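## Section 5: Opening the Tower and Fitting Memory

This is my favorite part of the whole Clundeck refurb guide, so clear the bench and enjoy it!

1. Shut down, unplug the power cord, and hold the power button in for 5 seconds.
2. Lay the tower on its side and take off the cover.
3. Touch bare metal on the case before you reach inside.

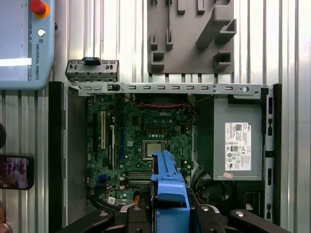 Getting to know the board first makes every later step easier (and it's fun, like reading a little town map). Start with the processor and work outward. On a Dell board like this one, the processor sits under a square metal heat spreader inside its bracket, and the gray box with the big white label is the power supply. Leave that box closed, always.

> **Caution:** Don't press on the processor or scrape at its metal top. Old thermal paste comes off with a lint-free cloth and a drop of isopropyl alcohol.

4. Find the memory slots and push the white latches outward.
5. Line up the notch in the module with the key in the slot.
6. Press straight down on both ends until the latches close.
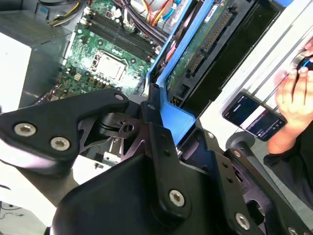
Rosângela Batista wrote in to say that she fits the memory before the cooler goes back on, as her fingers have more room that way. She also asked for a reminder to check the notch twice, and it's a great one.

7. Put fresh paste on the processor, then refit the cooler and plug in its fan.
8. Tuck spare cables away from the fan.

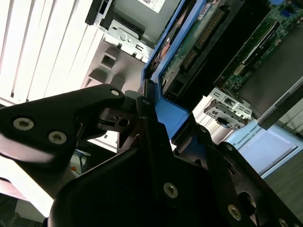
9. Check that every drive and card is seated before the cover goes on.
10. Reconnect power and start up. The first boot after a memory change can be slow, so give it 2 minutes.

**Note:** If you get beeps and no picture, unplug again and reseat the modules one at a time. Write the amount of memory on the Clundeck job sheet, then go on to Section 6.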